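I nearly didn't go to the Lanincombe open day. It was chucking it down, the car park at the old Millville site is a swamp at the best of times, and I'd promised myself a quiet one with the crossword. But my neighbour's lad had a spare ticket, and I've been moaning in this column for years that I never get to see inside the place, so off I went in my wellies.

I'm very glad I did, mostly because of Norbert Jurčo. He runs the handling workshop at the back of the building, and he'd been put in charge of showing visitors round, a job he told me he had not volunteered for. "My boss said I was the one who talks most," he said, "so I couldn't really argue." He gave me the best part of the afternoon, on and off, between groups of schoolchildren and a very keen gentleman who wanted to know about hydraulics. (There aren't any. The gentleman took it badly.)

We started with a cup of tea, standing up, because the chairs had all gone to the talk upstairs. I asked him how he'd got into robots in the first place and he laughed. "Packing fruit," he said. "I did a summer in a packing shed when I was a student. Long shifts, cold hands, and the radio stuck on one station. I thought, there must be some way a machine can help with this, and then I went and looked at the machines, and they were hopeless at it. They were lovely with tins. Give them a pear and it was a disaster."

That was a good while back, and he's been working on pears and their friends ever since. The project he's on now is called Machala, after the port in Ecuador where a great many of the world's bananas get loaded on to ships. He chose the name himself and is rather proud of it. I said it sounded like a dance. He said people keep telling him that.

The job they've set themselves sounds like nothing at all when you say it out loud. Take a piece of fruit off a table, put it on a plate, and don't hurt it. My grandson could do that at two, though he'd have had a bite out of it on the way. Norbert is used to this sort of remark. "Everybody says it's easy, and for you it is easy," he said. "You've had your whole life to practise. You don't think about where the weight is, or how hard you're squeezing. I have to think about all of it, and then I have to get the arm to do it, and then somebody brings in a different bunch and I start again."

Bananas are the awkward ones, he says. An apple is more or less the same whichever way you come at it, but a banana has a bend, and it matters where you get hold of it. Take it too far towards one end and the other end swings. Squeeze the middle and you'll find a brown patch there by teatime. I told him mine go brown if I so much as look at them.
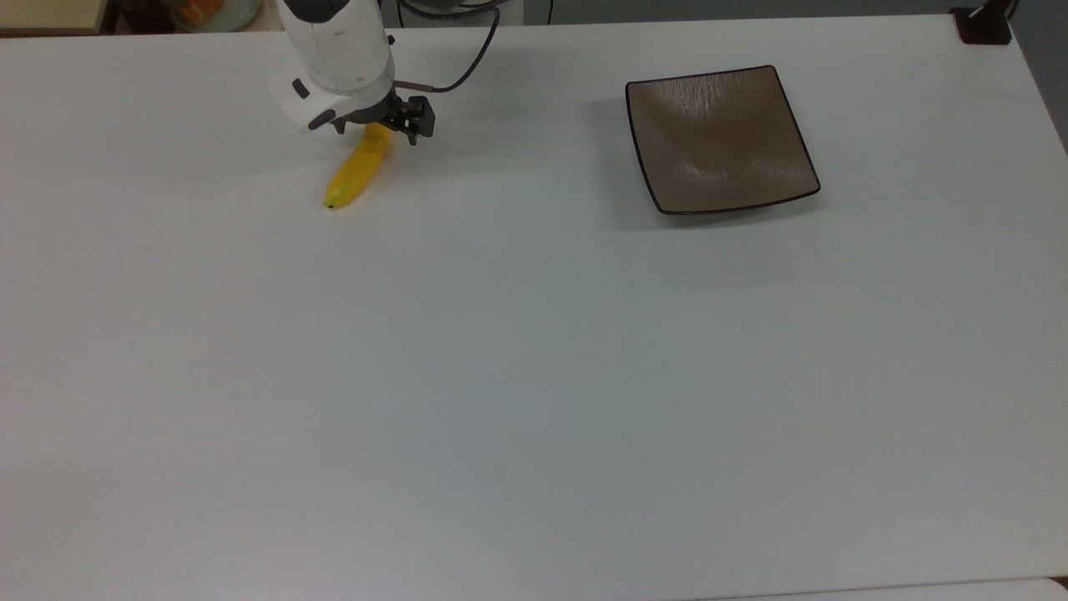 What happens if somebody puts a hand in the way?

The arm stops as soon as it feels a push it wasn't expecting, and it stays stopped until a member of staff sets it going again.

I got that one from the sheet they'd pinned up by the door, and Norbert backed it up by telling me he'd been bumped by it more often than he'd like to say. "It's like being nudged in a queue," he said. "You're annoyed, you're not injured. I still tell the children to keep behind the line, because I'd like them to keep behind a line in general."

And the children loved it, I must say. They'd been promised a robot and I think a few were hoping for one with legs, but they were pressed up to that line three deep. One girl wanted to know if it had a name. Norbert said officially no, and then admitted that everyone in the workshop calls it Jenness, after the street where they had their first, very draughty, premises. Jenness it was from then on. There was a good deal of "Come on, Jenness!" and a proper cheer or two.

I asked him about the speed, because I'll be truthful, it isn't a blur. "No, and I get asked that all the time," he said. "We could run it quicker. I keep it slow for visitors so they can follow what it's doing, and we keep it slow when we're trying out something new as well. If it goes wrong slowly you can see why. If it goes wrong fast you've got banana on the wall." Has he had banana on the wall? "I've had banana on the ceiling," he said, quite cheerfully.

They get through a fair bit of fruit, as you'd imagine. On a long testing day the arm will make 280 tries, and 70 of those might be with bananas, with the rest shared out between whatever else they've bought that morning. I wanted to know what became of it all, being brought up not to waste food. The sound ones get eaten by the staff and the bruised ones go into cake. "My banana bread is now very good," said Norbert. "Five years ago it was terrible. So there has been progress in that area, whatever happens with the robot."

Then I put the question I suppose everyone of my age puts, which was about jobs. My sister packed for a living and brought up three children on it. He didn't dodge it. "I think about the people I worked with in that shed," he said. "Some of them would be happy never to do another night shift, and some of them needed every hour they could get. I can't tell you it will be fine for everybody. I can tell you that at the moment a person is much, much better at this than we are, and I don't see that changing soon." I wrote that down word for word and read it back to him, and he nodded and said yes, leave it in.

We'd run out of tea by then and another group was coming in, dripping all over the floor. I had time for one last thing, so I asked what he'd most like Jenness to manage next. I was expecting something grand. "Grapes," he said. "A whole bunch, without losing one." And off he went to find the mop.

The workshop is open again later in July, and you can put your name down at the front desk. Take wellies.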